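Green and gold flatware, does the finish last?

Sternville Home Forum > Kitchen > Tableware

drawerfull
My sister wants the green-handled flatware with the gold ends for her new place. I looked at a set from Drostine and one from Birhane and they look like the same thing with a different box. Both say "dishwasher friendly," a phrase I trust about as far as I can throw a dishwasher. Has anyone run these for more than a month?

pinegrove319
I have. Two years, every night, bottom rack. Gold is still gold. People love to panic about this stuff.

mrs_oxbow
Two years on which set, though? Mine went blotchy by April and I'd bought them that winter. The forks went first and the spoons still look OK. I'm not saying yours didn't last, I'm saying one person's drawer proves nothing.

pinegrove319
Drostine. And I don't use the lemon tabs, which I bet you do.

mrs_oxbow
I don't, but nice try.

Catalina Painemal
I don't buy the tab theory either. My money is on how they sit in the basket. If the gold parts are all bunched up together, they rub on each other through the whole cycle. This is the kind of green and gold flatware I mean, with a gray plastic basket:

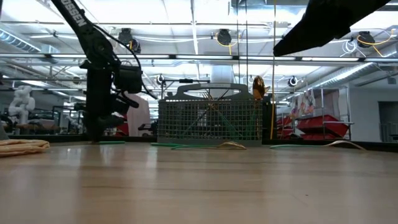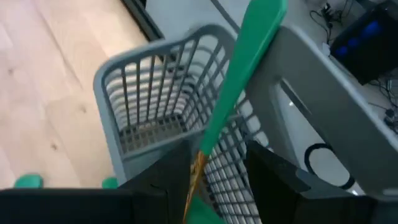
My rule is one piece per slot if the basket has slots, and if it doesn't, half as many pieces as you think will fit. Handles down for spoons and forks, knives by hand. I can't prove any of it. But I'd want to hear how people load before I believed anybody's two years or anybody's blotches.

drawerfull
That makes more sense to me than the tabs. Doesn't handles down mean the handles sit in the dirty water, though? I'd expect the green to go before the gold.

Catalina Painemal
Could be. I've only seen handles fade in a sunny window, never from the wash. If yours drains properly they shouldn't be sitting in anything.

tinlid
The Dinus listing says good for "up to 2000 washes." Who stood there and ran 2000 washes? That's over five years at one a day. I'd like to meet this person.

pinegrove319
They use a lab, tinlid.

tinlid
Then they can put the lab's name on the box.

mrs_oxbow
Agree with tinlid for once. drawerfull, buy plain steel for every day and get her 2 place settings of the fancy ones to see how they hold up. If they still look good by summer, get the rest.

drawerfull
She won't go for plain steel, I already tried. I'll get the small set and make her wash it by hand for a while. Which she won't do either.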